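Prestberg kitchen sessions: teaching by remote control

August 8, 2026

The Prestberg bench is a marble kitchen worktop, set out with the sort of things most people have at home. An operator steers the arm from a desk in the next room, and every movement is recorded so that it can be used later for training. Funmilayo Ogundipe and Kasun Paul shared the driving for this set, with Garba Briggs keeping the log.

Each operator does 36 runs of a task before handing over. A run may last no longer than 40 seconds - anything slower is marked and left out of the training set. Items are moved between runs so that the arm does not learn one fixed layout.
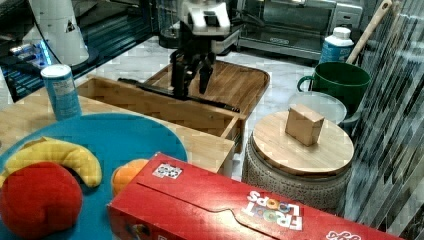 The gripper over the wooden tray, with the open box in front of it and the plush fruit on the teal plate. 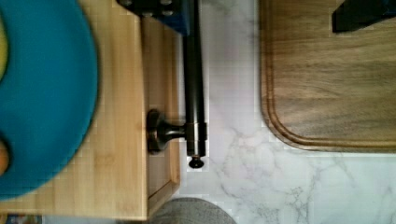 The worktop from the wrist camera, with the black rod between the two boards.

Both pictures: kitchen bench, Prestberg. The teal plate at the left, with soft fruit on it in the first.

Operators work from the wrist view for the last part of each approach and from the wider view for everything before it. Temitope Aliyu tried the task with the wrist view alone in April and went back to using both after nine runs.

New operators start with four practice runs, which are not kept. Osaze Adebisi looks after the booking sheet for the bench. The run notes are filed under Drenden, with the older sets from the Okonkwo bench.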